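Kitchen & Bath Talk > Sinks and Faucets
Double bowl or single bowl? Washing vegetables
Started 03/07/2023, 1891 views

zlata_z
We are replacing the counter in August and I have to pick a sink by then. My husband wants one big single bowl. I cook a lot of vegetables and I like having two. What I do now is put everything from the market in the large side, wash it there, and use the small side for draining. Our setup:

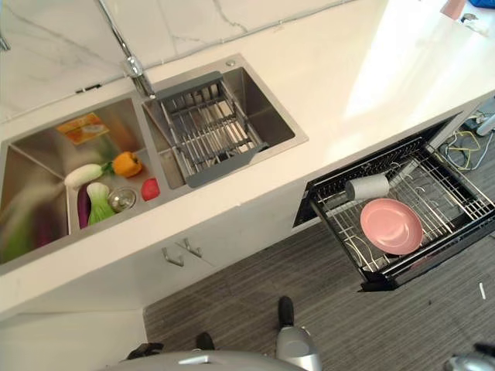

Reply 1
dufour_dan
Single bowl, no question. We had a double from Amholm for years and the small side was useless. You can't get a roasting pan flat in it. A big single with a dishpan in it does the same job.

Reply 2
bernd.k
I disagree with Dan. If the large side is full of eggplant and bok choy, where do you rinse a glass? In a single bowl you have to take everything out first. Keep the offset double. The smaller side doesn't need to hold a pan, it needs to hold a rack.

Is the rack the kind that pulls out to fit? I have one and it slides around when I put heavy things on one end.

Reply 3
zlata_z
Yes, it pulls out. I lay it over the small side, usually straight, sometimes at an angle if I am in a hurry. Straight is steadier. It is fine for a plate or a few radishes. I would not put a cast iron pan on it.
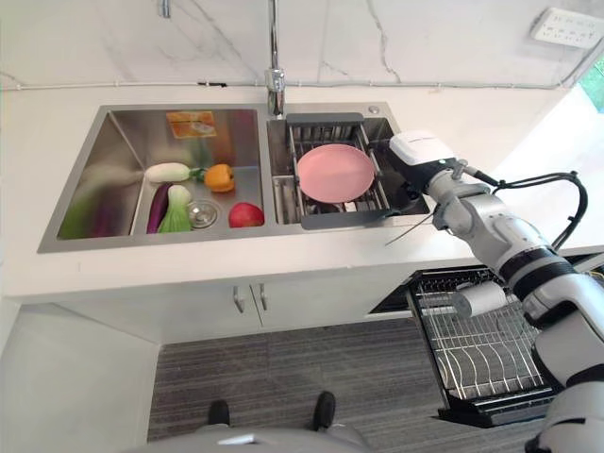 Rack over the small side with a pink plate on it, vegetables in the large side.

Reply 4
tilehound
Do you wash root vegetables in with the greens? I do radishes last. Otherwise the grit ends up in the leaves and you have to rinse the bok choy twice.

Reply 5
zlata_z
Greens first if I remember. Often I don't.

Reply 6
dufour_dan
A rack works over a single bowl too. Irnesa sells one that goes front to back. So that isn't a reason to keep the divider.

Reply 7
bernd.k
It works until you want to fill the bowl. Then the rack is in the way. I had a single for 5 years in the last apartment and went back to a double.

Zlata, check the cabinet width before you order. The offset double I wanted from Ziltden didn't fit and I had to go down a size. Mine came to 1392 with the strainers, faucet not included.

Reply 8
zlata_z
Thanks, I will measure tonight. Still 2 votes in this house and they don't match.

Bernd Kröger
(bernd.k, signing with my name because the forum logged me out)
Get the low divider if they offer it. Big pans can tip over it a little and Dan will be happy too.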